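Home | Tickets | Knowledge base | Site rules | Contact
4 min read

Ticket 2447: Episodes rejected at review, restocking task, store aisle
Project: Jorkutden
Opened by: Abdel Hamid store team
Assigned to: Lai-ching Tsao
Status: Closed, rule change made

Problem as reported

Reviewers sent back 29 episodes from the box-to-shelf restocking task. All of them had the same reject code, "procedure not followed." The store team says they followed the procedure as written and wants to know what they did wrong. They also want the episodes put back in the count.

First check

Pulled the recording logs. No dropped frames, clocks in sync, storage fine. Calibration was done at the start of the shift and again after the break, as section 2 of the Meltidico site rules asks. Nothing wrong with the equipment. Closed the hardware side and moved on to the rules.

Second check

Read the rejected episodes against the written procedure. The step in dispute is this one: "Handle one item at a time. The free hand stays clear of the work." Reviewers were reading it to mean the second hand may not touch anything in the box. The store team was reading it to mean one item gets moved at a time, and the second hand may steady whatever is left.

I went with the store team on this. A soft pack sitting on other soft packs slides when you pull its neighbor, and anyone who has unpacked a carton of wipes will put a palm on the one underneath. If we forbid that, we get demonstrations of a way of working that people in stores don't use, and the policy trained on them will pick it up.

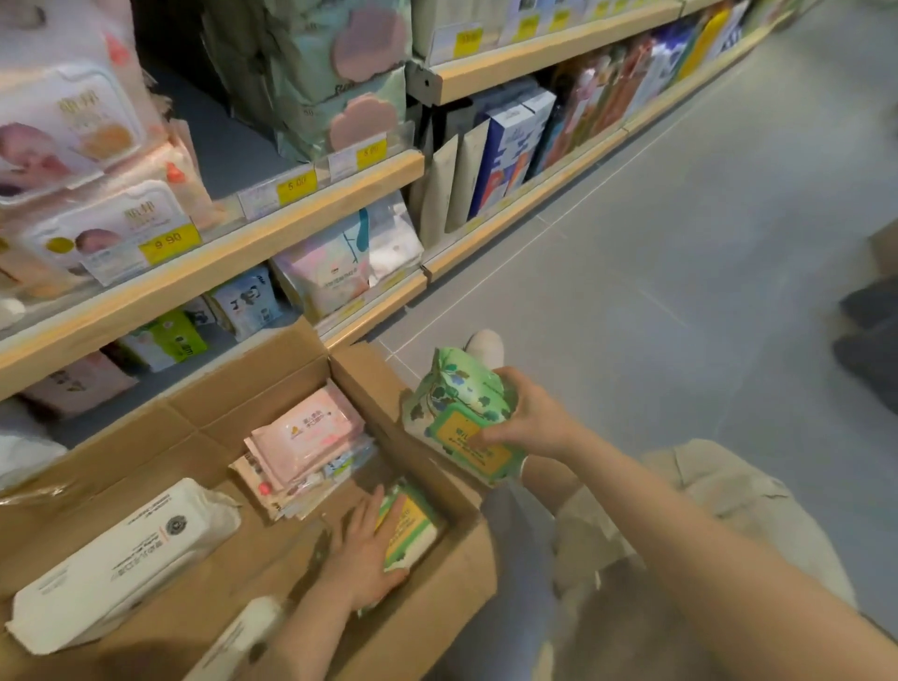 The other half of the complaint was the box itself. The procedure says "box placed next to the shelf, open," and says nothing about flaps. Some reviewers marked a folded-out front flap as an obstruction. Others let it pass. I found two reviewers who had scored the same episode in opposite ways.

Reply from Huvach review desk

"We scored to the letter. If the letter is wrong, change it and we will rescore. Please do not ask us to use judgment on hand contact without a definition."

Fair request. Definition below.

Changes to the procedure

Step 4 now reads: "Move one item at a time. The other hand may rest on or hold back items in the box. It may not lift a second item until the first has been released on the shelf."

Step 1 now reads: "Place the box on the floor beside the shelf with all flaps open. Flaps may be folded outward. Keep feet and box out of the walking line where the aisle allows."

Added to the reject list: lifting two items together, pushing the box with a foot during an episode, reaching across another person. These were only in the training slides before – they need to be in the rules if we reject on them.

Not changed: price tags stay visible after restocking, and mixed cartons are still allowed. I had a question about mixed cartons from the store team. Yes, keep using them. Sorting by product first is a separate task with its own sheet.

Result

Huvach rescored the batch under the new wording. All but two passed. Those two had a double lift and stay rejected.

Older episodes from August were scored under the old text. I have not reopened them. If someone wants that done, open a new ticket and link this one, as the August set is 2560 episodes and needs its own reviewer time.

Follow-up

Printed sheet at the store replaced with the new version. Old copies should be thrown out, including the one taped inside the equipment case.

Closed 2020-10-09, L. Tsao

We use cookies to keep you signed in and to remember your ticket filters. Accept | Settings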